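Talking grippers with Leena Seppälä

25 May 2019

Caught Leena Seppälä between two meetings at the Prindville lab, so this is short. She had a sandwich in one hand most of the time. Seppälä runs the hand comparison there with Jelle De Bruijn, and they've been at it since winter. Two candidates left. The Velex, a plain two-jaw gripper, and the Jemard, a hand with fingers and a thumb.

First question, the obvious one. Which is winning?

"Depends what you put in front of it," she said. "Blocks, boxes, anything with flat sides – the Velex, every time. I'd buy it tomorrow. Cups are where I start to argue with Jelle."

De Bruijn wants the simple gripper. Fewer motors, less to calibrate, and you can swap the pads in a coffee break. Seppälä doesn't really disagree. She just doesn't think their objects are going to stay boxes.

Most of the comparing gets done in simulation first. 2000 runs per hand, same table, same handful of kitchen things, different starting positions. Then the ones that look intresting go to the real arm downstairs.

"People hear simulation and think it's cheating. It's a filter. If a grasp is bad in sim I'm not going to waste Hanneke's afternoon on it."

Hanneke is Hanneke Meijer, who keeps the real arm running. She was not available for comment, she was under a bench.

And the ones that fail? Seppälä had a number for that. In the last batch the Jemard dropped or lost the object 489 times, which sounds awful till you hear that the controller was the same one they'd tuned for the Velex. They changed the thumb timing after that. New batch is still running, she wouldn't guess.

"The thumb was closing too late. So the fingers come down, the thing slides, and then the thumb arrives and there's nothing there. Took us 14 days to see it, becuase we were looking at forces and not at the pictures."

So now they look at the pictures. Every run saves stills and somebody goes through them, usually her, usually at night.

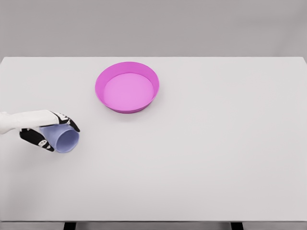 "What I look for is where the thumb ends up. Underneath is good. If it's off to the side I already know how the run goes, I don't need the plot. And a cup on its side is the one I care about, it's a nasty object. It's tapered, it wants to roll, and you've got the table right there so your fingers have no room."

Does the two-jaw do worse on those? Yes, she said, then took it back a little. Fine from straight above. Bad from the side, where the lower jaw hits the table.

Budget meeting is in June. Beverley Tamihana at De Smet, who are paying for the arm, wants one hand and one page of reasons. Seppälä would like to ask for both hands and a quick changer. De Bruijn thinks that's a no.

"He's probably right. I'll ask anyway." Then her phone went, and the rest of the sandwich with her.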